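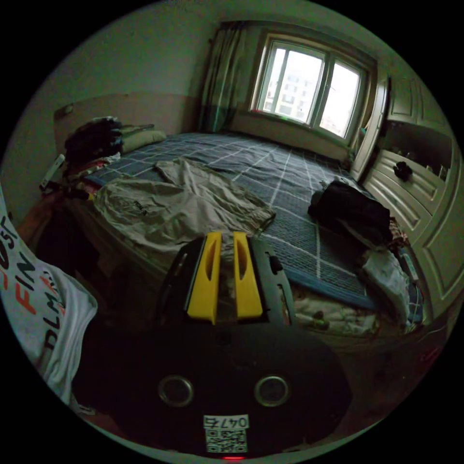 Winby Slotted Finger Set, hand-held gripper version
Posted Mar 4, 2021 | Grippers and fingers | In stock

I've been selling grippers long enough to have a drawer full of fingers I don't like, so I'm picky about what gets its own page here. The Winby slotted set made it, and I'll tell you why, plus the bits that bugged me.

What you get is a pair of bright yellow fingers, each with a long slot cut through the face. They go on the front of a hand-held gripper, the kind you carry around a room yourself to gather training data before you ever let an arm near the job. I run mine over a plain black base with a number label and QR code on it, so every recording ties back to the right unit. Do yourself a favour and label yours from day one!

How I tried them
I wanted clothes. Blocks and cups make everybody's gripper look good, but a crumpled T-shirt lying on a plaid bedsheet is a proper test (thin, floppy, no edges where you want them). So I set up in a small bedroom with a big bright window at the far end and laundry all over the bed, and worked through 600 grasps with three sets of fingers: the Winby, the Trarkex soft pads and the Lüthi flat steel ones.

Winby: dropped or missed 25
Trarkex: dropped or missed 11, but much slower to let go
Lüthi: I stopped writing them down after the first sheet and just used up my turns

So yes, the Trarkex pads win on grip. If all you ever do is pick up towels, buy those, I carry them too. What I liked about the Winby fingers is the letting go. The Trarkex pads are grabby and kept dragging the sleeve back with them, and then your neat fold is a lump again. The yellow ones open and the cloth stays put, mostly. Thick stuff like a bundled-up towel was easy with either one.

The colour matters more than I expected, too. Against a dark blue-grey sheet or a beige shirt the yellow is really easy to pick out in the footage, even with daylight pouring in and washing out the view through the glass. My older dark fingers just melted into the bedding in half my recordings and I spent a whole evening sorting out which was which.

Things that bugged me
The screws are tiny. You get 6 in the bag and you will lose one in the carpet, so I've started putting a spare bag in with every order. The inside faces are a bit slick out of the package and I wiped mine down before they'd hold a thin shirt hem. Also the instructions are one folded page with the drawing printed so small I had to take a photo of it and zoom in.

Camera notes
I used a very wide lens, the kind that bends the walls round and goes black in the corners. It's lovely for seeing the wardrobe, the window and the fingers all at once, but please do your calibration again after you swap fingers. I didn't, the first time, and lost an afternoon.

Will it fit mine?
It bolts straight onto the Winby hand-held body. For the Brorkent controller and arm mount you'll want the adapter plate, sold separately (it's on the adapters page, second from the top). I haven't tried it on anything else, so send me a photo of your mount before you order and I'll have a look.

Returns are fine as long as the fingers haven't been drilled or glued. Orders in by noon go out the same day, except weekends.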